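Harkance、手持ちグリッパの操作記録から作業手順を生成するソフトウェア「Mai」の新版を公開
最終更新:8月

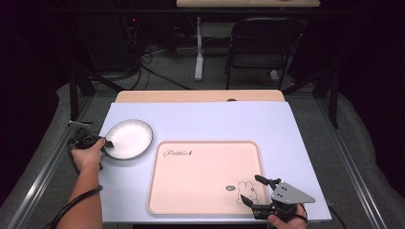 Harkance(本社:Kokidstead)は、双腕作業向けソフトウェア「Mai」の新版の提供を8月に開始します。Maiは、人が両手にグリッパを持って行った作業の記録を読み込み、ロボットアームで再生できる動作計画に変換するツールです。今回の版では、左右の手の役割を自動で区別する機能と、記録の不備を収録直後に知らせる検査機能を加えました。

■開発の背景
皿やトレーのように薄く平らな物は、卓上に置かれた状態では縁にしか指がかかりません。片手で押さえ、もう片方で持ち上げる、あるいは手前に引き寄せてからつかむといった動きが必要になり、従来の片腕ごとの計画では左右のタイミングがずれやすいという課題がありました。旧版では、利用者が記録を見ながら区間ごとに手作業で印を付けていました。

■新版の主な機能
1. 役割推定
左右のグリッパの軌跡と開閉量、頭部カメラの映像から、各区間を「保持」「移動」「待機」「受け渡し」など6種類に分類します。分類結果は時間軸上に表示され、境界はドラッグで修正できます。

2. 縁の検出
食器、トレー、箱のふたなど、縁の低い物の輪郭を推定し、把持の候補を提示します。白い天板に白い皿を置いた場合のように明暗差が小さい条件でも候補を出せるよう、認識モデルを学習し直しました。確信度が低い候補は灰色で表示し、動作計画には自動で採用しません。

3. 収録直後の検査
時刻同期のずれ、手先が視野から外れた区間、開閉量の欠落を確認し、再収録が必要な箇所を一覧にします。検査は収録用の端末上で完結し、外部への通信は不要です。

4. 計画の書き出し
生成した動作計画は、関節角の時系列または手先位置の時系列として書き出せます。座標系の設定は作業台ごとに保存できます。

■社内評価
社内では、卓上の片付けと配膳に関する19種類の作業を対象に評価を行いました。1件の記録を動作計画にするまでの編集時間は、旧版と比べて中央値で59%短縮しました。一方、布や袋など形の変わる物では境界の修正が多く残り、短縮の幅は小さくなっています。この点は次の版で取り組む予定です。

■開発担当者のコメント
認識部分の開発を担当したHuệ Hoàngは次のように述べています。「一番手間がかかったのは、動いていない手の扱いです。押さえているのか、ただ止まっているのかは、映像だけでは決めにくい。開閉量の細かな変化を併せて見るようにして、ようやく実用になる精度が出ました」

先行利用企業であるFandwoodの生産技術部、Liesl Eder氏のコメント:「記録に不備があると分かるのが翌日になり、作業台を組み直して撮り直すことがありました。先行版では、その場で確認して次の作業に移れています。書き出しの設定項目はまだ多いと感じるので、整理を期待しています」

■提供について
現在Maiを契約中の利用者は、管理画面から追加費用なしで更新できます。旧版で作成したプロジェクトはそのまま開けますが、新版で保存したものは旧版では開けません。更新前に複製を保存してください。新規契約の価格は構成により異なるため、個別に見積もりをお出しします。

■お問い合わせ
Harkance 広報担当 Rakiya Ekwueme
技術に関するお問い合わせ:Mai製品サポート Sang Đoàn

関連するお知らせ
・Mai 収録端末の対応機種を追加
・手先座標の校正手順書を改訂
・Fandwoodとの共同評価を開始
・Mai 利用者向けオンライン説明会の資料を掲載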